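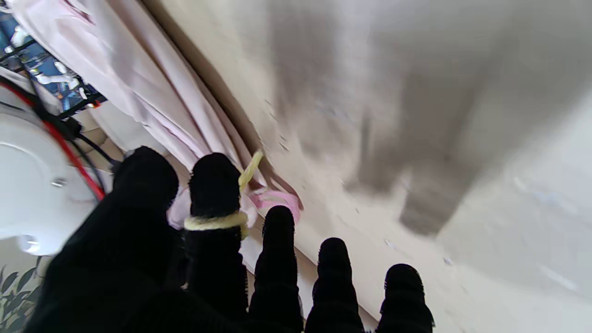

リボンの切れ端は、どのくらいの長さから取っておくものですか?
15センチあれば取っておきます。小さな蝶結びがひとつ作れる長さで、それより短いものは色見本用に少しだけ残して、あとは手放しています。

先週この質問をいただいて、お返事を書いているうちに長くなってしまったので、こちらで続けますね。ちょうど机まわりの片づけをしているところで、リボンと紐と、あと細かい金物のことばかり考えている毎日なんです。お茶でも飲みながらゆっくりどうぞ。

まず15センチの話から。以前は「いつか使うかも」で、指の長さくらいのものまで全部とってありました。でも短いのって、結ぼうとすると端が足りなくて、ほつれ止めをするともっと短くなって、結局また箱に戻すんですよね。それを何年も繰り返して、ようやく線を引きました。

測るのも定規は出しません。机の端に細くマスキングテープを貼って、そこまで届くかどうかだけ。届いたら残す、届かなかったら色見本の袋へ。迷ったら一晩置いておくと、たいてい朝には気が済んでいます。

ピンクのものはどうしても甘くなります……。カーテンも薄いピンクにしているくらいで、つやのあるピンクのリボンは、しわが寄っていても捨てる気になれなくて。当て布をして低い温度でそっとアイロンをかけると、けっこう戻りますよ。ポリエステルは熱で縮むことがあるので、必ず端っこで試してからにしてくださいね。

逆に、黄色い紐はどんどん使います。お菓子の袋を結んだり、鉢植えの札を下げたり。黄色は使い道を考えるのが楽しくて、気がつくと一番先になくなる色です。次に買うならもう少しくすんだ黄色がいいかな、からし色の手前くらいの。

しまい方は、長いものは厚紙に巻いて、中くらいのものは指二本にくるくる巻いて輪にして、小さなクリップで留めています。輪ゴムは夏にべたついてリボンに跡が残ったことがあって、それきりやめました。お気に入りの生成りのサテンだったので、いまだに思い出すと悲しいです。

箱は Tawhiri の仕切り箱を使っています。浅くて、ふたを開けると全部の色がいっぺんに見えるところが好きで。前は深い缶に入れていたのですが、下のほうに何が入っているか分からなくて、同じ水色を三回買いました。三回も!

買い足すのは Ura が多いです。量り売りの棚があって、奥のかごに Surolia の巻き終わりが 555円でまとめて出ていることがあるんです。色は選べないのですが、開けてみるまで分からないのがまた楽しくて、つい二袋。片づけている最中の人間がすることではないですね。

この前は裏地用の薄い布も一緒に買って、お会計が 3,925円でした。「今日は見るだけ」と言って家を出たはずなんですが、帰りのバスの中でレシートを見て静かに反省しました。でもその布がとても薄いピンクで、本当にきれいで、反省は次の停留所までしか続きませんでした。

そうそう、布の小さな端切れはリボンとは別にしています。混ぜると糸くずがからんで、ほどくだけで午後が終わってしまうので。四角く切れるものは針山の中身を包む用に、三角のものは旗飾り用に分けて、形にならないものは詰め物にしています。
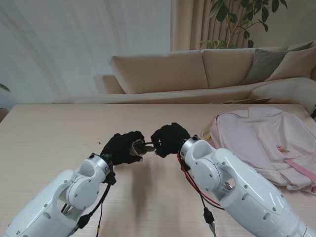 で、片づけで一番てこずるのが、実はリボンより細かい金物なんです。鍵、小さなドライバー、糸切り、何のものか忘れた留め具。薄くて光るものは布の下にすべり込むと本当に見つかりません。針だけは別格で、これは出したその手で針山に戻すと決めています。

うちの決まりは、金物は布を広げる前に片づける、というだけです。明るい色の木の机の上なら、銀色のものもまだ見つけやすいのですが、つやのあるリボンの山に紛れると、もうどれが光っているのか……。手でなでて探すのは危ないので、布を一枚ずつ持ち上げて探します。

鍵には短いリボンを結んでおくのがおすすめです。さっきの15センチが活躍するところですよ。二つ折りにして穴に通して、輪に端をくぐらせて引くだけ。わたしは裁縫箱の鍵がピンク、引き出しの鍵が黄色です。指でつまみやすくなるし、人に手渡すときも、布の端を持ってもらえるので落としにくくなりました。

結び目はきつめに。サテンはすべるので、最後に手芸用のりを一滴だけつけて乾かします。つけすぎると硬く白っぽくなるので、爪楊枝の先でちょんと。鍵穴に入る側にはつかないように気をつけて。

細い工具のほうは、リボンだと使うときに邪魔になるので、フェルトで細長い袋を縫いました。口は折り返すだけ、ボタンもなし。一本に一つずつあると引き出しの中でかちゃかちゃ鳴らなくて、それがなんだか嬉しくて、用もないのに引き出しを開けています。

途中で「ビーズはどうしていますか」とのお声も。ビーズはね、まだ手をつけていないんです。仕切りの一つに最大1,000粒入るという箱を買ったのに、箱だけきれいに棚に並んでいます。火曜日の夜にやるつもりだったのが、リボンを色順に並べ直していたら終わってしまいました。

色順といえば、ピンクとベージュの間って難しくないですか。昼の光で見ると完全にベージュなのに、夜の電気の下だとピンクに見えるものが二本あって、まだ行き先が決まらず机の隅にいます。同じような色をお持ちの方、どちら側に入れているか教えてください。

四月になったら Rustomari の手づくり市があるので、残したリボンの半分くらいは、小さな束にして持っていくつもりです。色の組み合わせのご希望があれば、早めに言ってもらえたら取り分けておきますね。黄色は少なめです、ごめんなさい。

あ、ほつれ止めの話を書くのを忘れていました。端を斜めに切って、ほつれ止め液を細く塗って、洗濯ばさみで吊るして乾かしています。平らに置くと机にくっつくので、これは吊るすほうがいいです。切り方は山形より斜めのほうが、短いものでも長さが残ります。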